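Sorting the play kitchen at Sastdale

The toy library at Sastdale lends play kitchen sets to families in 3-week loans. Its collections manager, interviewed at the Premton branch, has rewritten the sorting procedure twice since June.

"We had 171 loose pieces and no categories," she said. "Food was stored with food, dishes with dishes. A set went out with 7 cups and nothing to put in them."

Sets are now built on a table before they are boxed. Each needs a plate, a drinking vessel, something with holes in it and several foods. Color matching is optional. "A mint-green colander and a mint-green mug look like a pair, so they tend to stay together. The fruit goes with anything."

Small foods are checked against the size gauge first. Peeling foods take longer - the sections get bent and have to be pressed back.
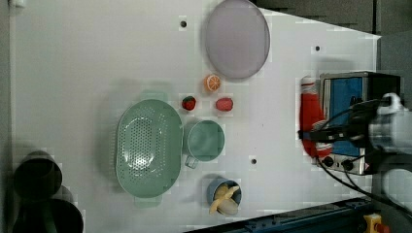

Fang, reading the draft, asked whether the strawberry should go to homes with children under three at all. The manager's answer was that it depends on the gauge, and that pieces which fail it are held for the older sets.

Boxes are labeled on the short side. The next change is a printed contents card, to be tested at Premton first.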